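14th March

Third day of the calibration-drift business. Writing this before lunch so that Jolanta doesn't have to reconstruct it from my whiteboard, which she has described as a cry for help.

Where we left it: 382 demonstrations collected with the hand-held pair, 13 of them thrown out by the filter because the relative pose between left and right jumped partway through. The filter is doing its job. What bothers me is the ones it let through. I replayed a handful in Kurnach last night and in two of them the left gripper slides smoothly through the right one, like a ghost with somewhere to be. No jump, so no flag. Smooth and wrong is worse than jerky and wrong, and the policy will happily learn either.

Edmund's theory is that the head view and the wrist tracking disagree about scale and we've been papering over it with the per-session offset. My theory was the time sync. I've held my theory since September and would like it noted that I gave it up gracefully (Tuesday, 10 minutes of sulking).
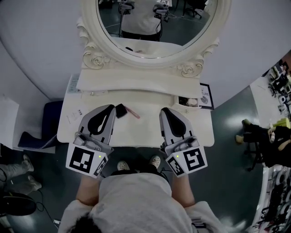 Marker association is the new suspect. Sikora takes every square it finds in the head view, solves a pose for each, then assigns it to left or right by ID and, if the ID read is poor, by whichever gripper was nearest in the previous step. That fallback was written for a plain bench with nothing behind it. At the vanity there is a big oval mirror over the table with both grippers in it a second time, and the nearest-neighbour rule has no opinion on which side of the glass a thing lives. A reflected marker shouldn't decode, being flipped, but a poor read is exactly what sends us to the fallback. So the better the mirror is at spoiling the ID, the more willing we are to trust it. I wrote that rule, so I can be as rude about it as I like.

Test this morning: reran the association offline with the fallback off, no other changes. Coverage drops, as you'd expect, and we get gaps where a marker turns away from the head. But the two ghost episodes now show gaps where they used to show nonsense. I'll take a gap. A gap can be interpolated or binned, and at least it admits to being a gap.

Things tried that didn't help:

Raising the minimum marker size. Lean in toward the mirror and the reflections get bigger too.

Masking out the mirror by hand. Works nicely until the wearer moves their head, so, no.

Using wrist tracking alone for the bad stretches. Fine for each hand on its own, but the relative pose wanders, and relative pose is the whole point of a two-handed task.

Next: a workspace bound instead of the fallback. Fit the tabletop plane, reject any candidate sitting farther back than the rear edge. Edmund says Pluvska already has a plane fit we can steal. Edmund says this about most things in Pluvska, and he's right less than half the time.

If it holds up on the vanity set, rerun everything and retrain from scratch. No fine-tuning from the old checkpoint, please, Jolanta, however tempting. It has seen the ghosts.

Config is saved as fendov-556, fallback off. Don't overwrite it.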